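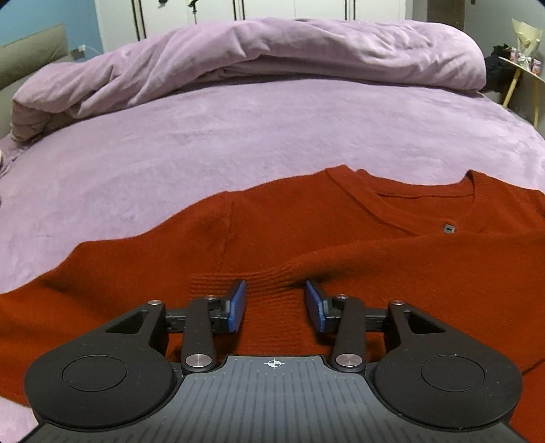 La laine tient-elle vraiment chaud ?

Tout le monde te l'a dit au moins une fois : « Mets ton pull, il tient chaud. » Les adultes répètent cette phrase depuis très longtemps et ils ont l'air sûrs d'eux. Mais est-ce que quelqu'un a vérifié ? Un pull n'a pas de pile, pas de prise, pas de petit feu caché dans les manches. Alors d'où viendrait la chaleur ?

Une expérience pour commencer

Prends un thermomètre de maison, celui qui indique la température de la pièce. Note ce qu'il affiche. Emballe-le ensuite dans un gros pull, pose le tout sur une étagère, loin du radiateur et du soleil, et va faire autre chose jusqu'au goûter. À ton avis, combien va-t-il marquer quand tu l'ouvriras ?

Beaucoup d'enfants parient sur quelques degrés de plus. Dans la classe de Tekle Sisay, qui a essayé en mars, presque tout le monde avait parié là-dessus. Résultat : le thermomètre marquait la même chose qu'avant. Les élèves ont recommencé avec une écharpe, puis avec un bonnet. Toujours pareil. Le pull ne chauffe rien du tout.

Qui chauffe, alors ?

Toi. Ton corps fabrique de la chaleur sans arrêt, même quand tu dors, avec ce que tu as mangé. À l'intérieur, il reste à peu près à 37 degrés, été comme hiver. Quand l'air autour de toi est plus froid, cette chaleur s'en va petit à petit par la peau. Le pull la retient. Il la laisse partir aussi, mais beaucoup plus lentement.

Et comment fait-il ? On pourrait croire que c'est la laine elle-même qui bloque la chaleur. En partie, oui. Mais le plus gros du travail est fait par quelque chose qu'on ne voit pas : l'air. Un brin de laine est tout frisé. Quand on en tord beaucoup ensemble pour faire un fil, puis qu'on tricote ce fil, il reste partout des petits trous pleins d'air. Cet air coincé ne bouge presque pas, et l'air immobile laisse très mal passer la chaleur.

Tu peux le sentir un jour de vent. Avec un tricot à grosses mailles et rien par-dessus, on a vite froid : le vent chasse l'air tiède des trous. Enfile un coupe-vent tout fin sur le même pull, et la différence est énorme, alors que le coupe-vent seul ne tient presque pas chaud.

Le test du glaçon

Si tu n'es pas convaincu – et tu as raison de ne pas me croire sur parole –, voici une autre expérience. Mets un glaçon dans un petit sac bien fermé et enroule le sac dans un pull. Mets un deuxième glaçon, de la même taille, dans un sac identique posé sur une assiette. Lequel fond en premier ?

Si le pull fabriquait de la chaleur, le glaçon emballé devrait fondre plus vite. C'est celui de l'assiette qui perd. Le pull empêche la chaleur de la pièce d'arriver jusqu'à la glace. Il ralentit la chaleur dans les deux sens.

Les phrases dont il faut se méfier

« La laine est toujours plus chaude que les autres tissus. » Toujours ? Une polaire épaisse, faite en plastique, peut très bien battre un petit gilet de laine tout mince. L'épaisseur compte beaucoup, et la façon de tricoter aussi.

« La laine tient chaud même mouillée. » Il y a du vrai : ses fibres peuvent absorber de l'humidité sans qu'on la sente tout de suite. Mais un pull trempé a perdu une bonne partie de son air, remplacé par de l'eau, et l'eau laisse passer la chaleur bien mieux que l'air. Tu auras plus froid qu'avec un pull sec, quoi qu'en dise l'étiquette.

« Les couleurs chaudes tiennent plus chaud. » On dit « chaudes » pour le rouge et l'orange, mais c'est une façon de parler de peintre. À l'ombre ou le soir, un pull orange et un pull bleu faits de la même laine se valent. En plein soleil, un tissu foncé absorbe en général plus de lumière et chauffe davantage qu'un tissu clair.

« Ça gratte, donc c'est de la vraie laine. » Non plus. Ce sont surtout les brins épais qui piquent la peau. Les brins très fins se plient au lieu de piquer, et certaines laines sont si douces qu'on les prendrait pour du coton. À l'inverse, des fils synthétiques grattent terriblement.

À toi de vérifier

Refais le test du glaçon avec une serviette, du papier journal froissé ou de l'aluminium. Écris ton pari avant de commencer, sinon on a vite fait de croire qu'on avait deviné. Et si ton résultat ne ressemble pas au mien, recommence deux ou trois fois avec des glaçons de la même taille.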